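3.2 Handing counter work over to the arm

This section applies to Nimri stations where the arm clears and sets out items that staff previously handled by hand. Staff remain responsible for sorting, inspection and release.

1. Log in to Luso with a supervisor account and open Task Sheet 49.
2. Assign one attendant per shift. The attendant no longer lifts items – the role is now to confirm each item type and answer stop messages.
3. Run the layout in the simulator before releasing it to the station.
4. Record the result under code 842.

NOTE: Breaks are no longer tied to the clearing cycle. Update the shift plan before step 3.

CAUTION: Do not reach across the counter while a task is active. Pause the task in Luso first.
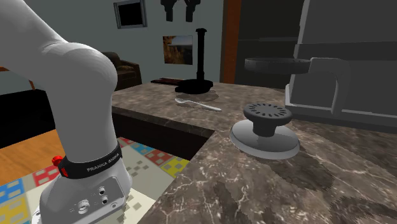 Figure 3-2. Simulator view: arm at the counter, with spoon and paper towel holder.

5. Compare the item list with the simulator view. If an item is missing from the list, add it and repeat step 3.
6. Have the attendant sign the release form.

Revised August 2020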